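Keeping a Fruit Basket That Deserves the Fruit
Kitchen Tips from the Lilthorpe Pantry Pages

Every kitchen has a fruit basket, and every fruit basket has a secret life as a drawer. Ours has held batteries, a bicycle valve, two sets of keys to a house we no longer own and, for most of one March, a tax form. If there is fruit in yours at the moment, you are ahead of us.

Empty it once a week. Take everything out, including the lime at the bottom that has gone hard enough to sand. Anything soft gets eaten today or goes in the freezer for smoothies you may or may not make. Anything leaking goes out.

Then deal with the crumbs. A woven basket collects them the way a toaster does, and wiping just pushes them deeper between the strands. Carry it to the sink or the back step, turn it over and slap the bottom a few times. Follow with a dry brush, working along the ribs and then into the corners. An old toothbrush is fine. I was once talked into a Surkico weave brush, and it is a toothbrush with a longer handle and a higher opinion of itself.
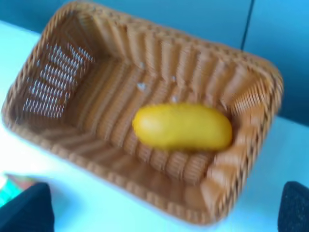
How often should a woven basket be washed?
Every couple of months is plenty if you shake it out weekly. Wash it sooner if something has burst in it.

How you wash it depends on what it's made of. Synthetic weave can go in the sink with warm water and a drop of dish soap, then upside down on the rack. Rattan and willow hate a bath. Use a damp cloth, wrung out hard, and leave the basket to dry in moving air, away from the radiator. If you can't tell which you own, treat it as the fussy kind.

For sticky patches, mix 3 drops of dish soap into 300 ml of warm water and dab. The jug I use is a Nulard, with markings that wore off long ago, so I am guessing at the 300 and the basket has never complained.

A few words on filling it again:

Keep it to one layer. A 1000 g bag of clementines poured in all at once looks generous for a day, and then the ones underneath begin their quiet work.

Bananas live elsewhere. They hurry everybody along.

Hard mangoes and pears can sit out until they give a little near the stem. After that, move them to the fridge and write yourself a note, or you will find them in April.

Line the basket with a cotton napkin if the ridges leave marks on soft fruit. Wash the napkin with the dish towels.

No keys.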